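Kevovis Hand Gripper Kit: two months in and I still like it
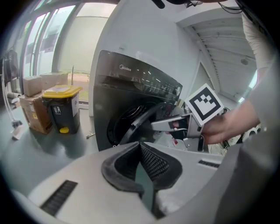

Going for the washer door with the Kevovis grippers.

I bought the Kevovis kit in July because I wanted to teach a home robot arm to do laundry, and I was sick of steering the arm around with a game controller (so slow, so many crushed socks). With this thing you hold the gripper in your own hand, do the chore, and the recording goes off to train the arm later. The kit gets you two grippers, the printed marker cards, a bag of screws and a manual that stops making sense on page 20.

The build took me a whole Sunday at the shared shop on Ridgeway. Most of that was wiring! The leads that come in the box are too short if you have big hands, so I swapped in longer ones, and Raili Manninen from the next bench over redid two of my solder joints without being asked. Bless her. The plastic parts went together fine, no filing, no swearing.

Now the good stuff. It's comfortable. I can do door after door on a washing machine and my wrist doesn't complain, which I can't say for the Bridness set I borrowed last year. The black finger pads have a fine mesh texture and they hold onto a thick round door rim really nicely. They're also great on T-shirts and towels. Not so great on anything thin and slippery – a silk scarf took me four tries and I gave up on the fifth.

Tracking has been solid as long as the marker card stays flat. Mine started curling at one corner in the second week, so I stuck it down with double-sided tape and it's behaved ever since. Big windows are a bit of a pain too. My afternoon takes come out worse than my morning ones, and shiny appliance fronts don't help, so now I do my door recordings before lunch and save the folding for later.

So far I've logged 2167 takes and my arm at home can open a washer door on most tries. Closing it is another story (it shoves like it's mad at the thing).

Gripes: the handle only comes in one size, the screws are soft, and spare pads have been out of stock since I ordered. Support did answer my email the same day, though, and they sent me a better wiring diagram. Four stars from me, and I'd go up to five if they'd put longer leads in the box.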